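Teaching a two-armed helper the bathroom, by Jiahui Fan
August

I practice in the simulator before I let my hands near the real thing, and I'd tell any beginner to do the same. Drive both arms slowly by remote, and do one chore per recording – no tidying up on the side!

My practice bathroom has a white vanity, a tub and one red ball up by the faucet. I start every run with both grippers open and level, well back from the sink.
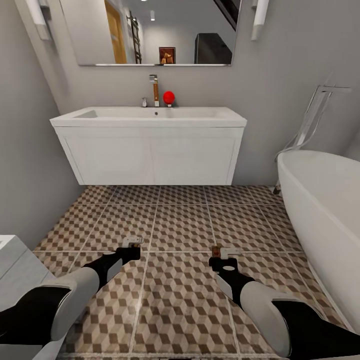 Then pick your route and stick with it. I did 19 runs last month and had to toss 4 where I changed my mind halfway across the tile (my own fault, I was chatting). If you fumble a grab, back off, open up and go in again – keep that bit, it's useful. And rest your wrists between runs. Mine get sloppy long before I notice.

Questions? Write to Jiahui at Nesthorpe Home Notes | © Nesthorpe | Back to top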